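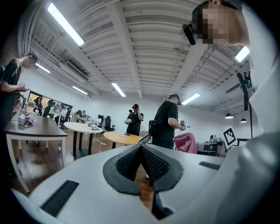

Reading time: 5 minutes

Print this page | E-mail this page

Light and layout in a shared room: the long room at Prenville

Project report, interiors and building use, second year
Group: Ayantu Tefera, Fasil Demissie, Hiwot Adugna
Tutor: Letay Negash
Room reference: 3181

1. Why we chose this room

The brief asked each group to pick a room that is used by more than one kind of person and to report on how its lighting and furniture suit the work done there. We were to suggest changes that could be made without building work. Most groups took a library or a café. We took the long room on the upper floor of the Prenville building, where Fasil had worked over the summer and already knew the staff.

The room is wide and open and is used standing up as much as sitting down. People walk across it with things in their hands, stop at a table, put something down and move on. We thought this would make it harder to report on than a room with fixed desks, and it did.

We visited in August and again at the start of term. On each visit one of us drew the furniture, one took light readings and one talked to whoever was using the room.

2. The ceiling

The ceiling is white and corrugated, with white beams and ducts left open to view. None of it is hidden behind tiles. Hiwot's first note on the room says "looks higher than it is", and we think the white paint does most of this. The beams, the ducts and the sheet behind them are all close to the same colour, so the eye does not stop at any of them.

The drawback is sound. A hard ceiling with no tiles sends noise back down, and the users we spoke to mentioned this before they mentioned the light. Sound was outside our brief, so we only record it.

There is an air conditioning unit high on the left wall as you look down the room. People told us that the tables nearest to it are the last to be taken in summer. We did not measure the air temperature.

3. The lights

There are two sorts of lamp in our survey view. The main light comes from long fluorescent fittings on the ceiling, seven of them, all switched on. They do not form one tidy row. One large tube is well forward on the left, there are others near the left wall and through the middle, and the rest are to the right and towards the back.

The second sort is a pair of black pendant lamps on the right-hand side. They hang lower than the ceiling fittings and are the only dark things up there. Asnakech Hadgu, who manages the building, told us they were put in when that side was meant to be a seating area. The seating went elsewhere and the pendants stayed.

We took readings at table height along the length of the room, using a meter borrowed from the department. Our lowest reading was 100 lux, in a corner with no fitting near it. Our highest was 900 lux, directly under one of the tubes. We had expected a difference but not one that size. The two spots are only a short walk apart.

Users had mostly not noticed. When we asked people to point to the darkest part of the room, their answers did not agree with each other or with the meter. Two of them pointed to the pendants. We think this is an effect of contrast, as a black shade against a white ceiling looks gloomy whatever the light beneath it is like.

4. The tables

We looked closely at two tables, as they are used in very different ways.

The first is a long rectangular one on the left, with a dark brown top and white legs. It works as a counter. People stand at it and rest small objects on it while they do something else, and in the survey view there is a small white cube with black markings and a small pink object on top. Against the dark top, pale things are easy to find. Ayantu tried the same with a black pen and a grey eraser and had to look twice for the pen. For a table where small items are put down and picked up all day, this matters more than we had thought. A mid-tone top would suit both light and dark items.

The other point about the long table is its height. It is a sitting height and it is used standing. Three people told us their backs ached after a morning at it. They had not asked for anything to be changed.

The second is a round white table on a black pedestal base, standing further into the room. A single central base means there are no legs at the edge to catch a foot, and people can come up to it from any side. It is small, and one flat item the size of a laptop takes up a good part of the top. In our watching sessions it was used for short stops. We never saw anyone stay at it through a whole session.

Fasil's view is that the round table is in the right place and the long one is not. Hiwot disagrees and thinks the long table should stay at the side, leaving the middle open. We have left both views in and drawn a plan for each.

5. Moving about

The room is used by people on their feet, often carrying or holding something and often wearing a bag or something else on the back. A person with a load on their back needs more depth to turn round than a person without one, and they cannot see what is behind them. The furniture guidance we were given in the first year does not cover this. It gives widths for one person walking and for two people passing.

We marked out a route in tape with a clear width of 900 mm and asked people to use it as they normally would. For walking straight through, it was enough. For stopping, turning and looking at something in the hands, it was tight, and people stepped over the tape without seeming to notice. Our plans allow for wider stopping places beside each table and keep the narrower width for the parts people only pass through.

We also learned something about our own method. On the first visit we drew the furniture and forgot to draw the people. The plan looked roomy. When Ayantu added standing figures on the second visit, the same plan looked full.

6. What we suggest

a) Move one fitting from the bright part of the ceiling to the dark corner. This needs an electrician, but no new lamps.

b) Change the pendant shades to white, or take the pendants down if the seating is not coming back.

c) Raise the long table to standing height. We looked at leg extenders from two suppliers, Rafferty and Moruletti. The Moruletti ones are cheaper but come only in black. The Rafferty ones come in white and would match the legs.

d) Put a pale mat on part of the long table, so dark items have a place to go. This could be done tomorrow – a sheet of card would do for a trial.

e) Keep the round table. Add a second one of the same kind if the budget allows.

7. Problems with the project

Our light readings were all taken in daytime. We asked to come back after dark, but it could not be arranged before the hand-in. The readings near the windows are therefore higher than the lamps alone would give, and we have marked these on the drawing.

We spoke only to people who were in the room when we were. Anyone who avoids it, perhaps for the noise, is missing from the report.

We drew the plans in Grikoten, which none of us had used before. The first set came out at the wrong scale and had to be done again. If we did the project again we would draw by hand on the visits and leave the computer until the measurements were agreed.

8. Thanks

Thank you to Asnakech Hadgu for letting us in and answering a lot of e-mails, and to everyone who walked along our tape. The plans and the full table of readings are in the appendix, held by the department office.

5 comments | Share

Contact | Copyright: the authors and the department | Back to top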